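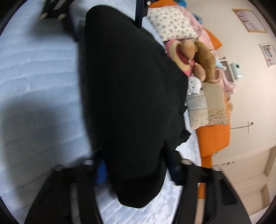 Trilok Rawat
Reluctant sleeper, occasional blogger

My sister-in-law sent me a link to a sleep app in February and I have been in a bad mood about it ever since. The app is called Wenero. It gives you a score every morning, a number out of a hundred, and then it tells you why the number is low. Mine was low because I went to bed "inconsistently." I could have told it that for free.

I used it for three weeks. I want that on the record because people who complain about these things usually get told they didn't give it a fair shot. Three weeks, phone on the mattress next to the pillow, the way the instructions say. On one of those nights I was up from 2 until almost 4 with a cough, reading a book about canals, and Wenero gave me an 81 and congratulated me on my deep sleep. On a night when I slept like a stone I got a 58.

I wrote to them. The answer said the score is "a holistic picture" and shouldn't be read night by night. Then why do I get one every morning with a little chime?

What bothers me more is the stuff that comes attached. By the second week the app was suggesting a weighted blanket from Fetden, then a lamp, then a spray for the pillowcase. The spray page said 4,000 people had reported falling asleep faster. Reported to whom? Faster than what? I clicked all the footnotes. There was one footnote. It said results may vary.

I did end up reading customer reviews of the lamp for most of an evening, with the lights on, at exactly the hour I was supposed to be winding down. There were 1,404 of them. A lot of the five-star ones were written the day the thing arrived, before the person had spent a night with it. "Can't wait to try it!" Five stars.

Lăcrămioara Olteanu, who I used to share an office with and who argues with me about most things I post, thinks I'm being unfair. Her point is that she started going to bed at the same time because of an app like this, and now she feels better. Fine. I believe her. But going to bed at the same time is what her grandmother would have told her to do, and her grandmother wouldn't have charged a monthly fee. She says her grandmother did tell her and she ignored it — so maybe the fee is the part that works. I don't have a great comeback to that one.

I still don't think a phone on a mattress knows what my brain is doing. It knows the mattress moved. It may know I snore. Everything past that looks to me like a guess with a nice font, and I'd like somebody at Wenero to show me otherwise with something longer than a footnote.

Meanwhile I deleted it on a Friday and kept two habits. I quit coffee after lunch, which I resent. And the phone charges in the kitchen now, so if I wake up at night I have no idea what time it is, and I lie there and get annoyed about something else until I fall asleep again. Some mornings I feel good and some mornings I feel like an old rug. No score.

If anyone has tried the Fetden blanket and has had it longer than a month, write to me. I'm not buying it. I just want to know.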